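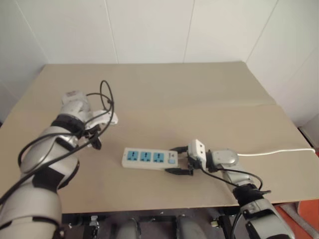 24 August 2018
Loken cell, two-arm handover, software only

Carried on with the regrasp sequence. The plan is still: right arm picks the strip up by the switch end, turns it, left arm takes it, right lets go. Nothing mechanical was changed. All edits are on the handover branch, and main still has the old sequence with the fixed waypoints.

Started by pulling the new Kuvent build. It compiles against our message headers now, but the collision config has moved to its own file and the old keys are ignored without a warning. I lost a good part of the morning to that. The planner was running with its default padding on both arms, so every approach of the free gripper to the held part came back as infeasible. Copied the padding values across by hand and it started finding paths again. Somebody should add a check at startup that prints whatever values are loaded. I have put a print in for now, in the launcher, marked as temporary.

Timing. The wrist camera images are stamped on arrival and the joint states are stamped at the source, and the two clocks are not the same. I compared them by moving one wrist joint back and forth slowly and lining up the image motion with the joint trace. The offset comes to 31 ms with the camera late. It was the same before and after a restart, so it is now a constant in the config (camera_delay, in seconds, not ms – I got this wrong the first time and the pose estimate went off the table). If the camera driver is changed the number has to be measured again. The script for it is in tools, it needs the arm free to move and takes a minute or two.

Perception, head camera. White strip on a pale board is a poor case for the edge fit. The long sides come and go depending on the light, and the fit likes the crease in the board better than the far side of the strip. I masked out the crease by hand in the table frame, which is ugly but holds as long as the table is not shifted. The better fix is to use the light-blue socket faces. Simple colour threshold, then fit a line through the centres of the blobs, then use the switch to decide which end is which. The switch is the same blue but smaller and square, so blob area alone is enough to tell it apart. Once the right gripper has closed on that end the switch is sometimes covered in part by the fingers from the head view, and the area test then drops it. For this case I take the end from the gripper state instead: if the right gripper reports closed and the blob row is where the forward kinematics says it should be, the gripper end is the switch end. No vote between the two sources, the gripper wins.

The cord is not in the collision model. I tried a straight capsule from the end of the strip to the table edge and the planner refused almost everything on the right side of the table. Took it out again. For now the cord is treated as not there, and the right arm is kept from turning the strip towards the cord side by a joint limit on the last wrist axis. That limit sits in the task file, not in the robot file, so it won't bite anyone doing other work.

Control. Both arms closed on one rigid part is where it gets unpleasant. With position control on both sides any error in the calibration between the arms turns into force. I lowered the stiffness on the receiving arm along its approach axis and left the rest as they were. The handover state machine is now:

idle
approach (receiving arm, stops short of the part)
align (wrist camera in the loop)
close (receiving gripper, reduced speed)
settle (both closed, receiving arm soft)
release (holding gripper opens)
retreat

Settle used to be a fixed wait. It now ends when the change in estimated wrist force on the soft arm stays under a threshold for 11 control cycles in a row, with a timeout behind it. The timeout goes to an abort where the receiving gripper opens first and the holding arm does not move. I checked the abort in simulation only.
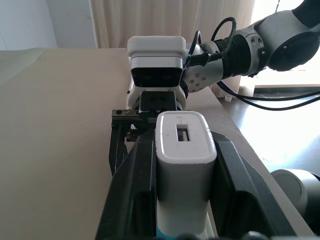 View from the wrist camera, white part upright between the fingers, other arm behind it.

Align needs work. At this distance the part fills so much of the lower middle of the picture that the row of sockets is no use, and what is left to track is the rounded top and the slot in it. The slot gives a good centre. It gives a bad rotation, as it is small and the lighter inner edge gets picked as the outline in some images and the outer edge in others. The angle then jumps between two values. I put a median over the last few images in front of the controller, and the jumping went away on replayed data. I'd rather fit both edges and keep the outer one – not done.

The window is also a problem from this side. It is blown out to white and the auto exposure swings as the other arm covers or uncovers it. Fixed exposure set in the camera config, with a value picked by eye. The second gripper is black and goes very dark with it, which doesn't matter for the slot but would matter if we ever want to track the fingers of the other hand.

Logging. The recorder from Skositz drops messages when both wrist streams and the head stream are on together. On the longest recording it reported 715 dropped, nearly all of them from the head stream. Switched to Dai for the bulk recording and left the old recorder for joint states only. Dai writes one file per stream, so the replay script had to be changed to merge by stamp. It applies camera_delay on reading, so do not apply it again afterwards.

Open points:

- padding values in Kuvent: print is temporary, needs a proper check
- slot outline, keep outer edge
- crease mask breaks if the table moves
- cord model. Maybe a keep-out zone just for the elbow and forearm, leave the gripper alone
- abort from settle on the real arms, slow speed, hand on the stop
- the stiffness change is on the branch, but the gripper speed is still set by a command line flag. Without the flag it closes at full speed. Move this into the task file before the branch is merged.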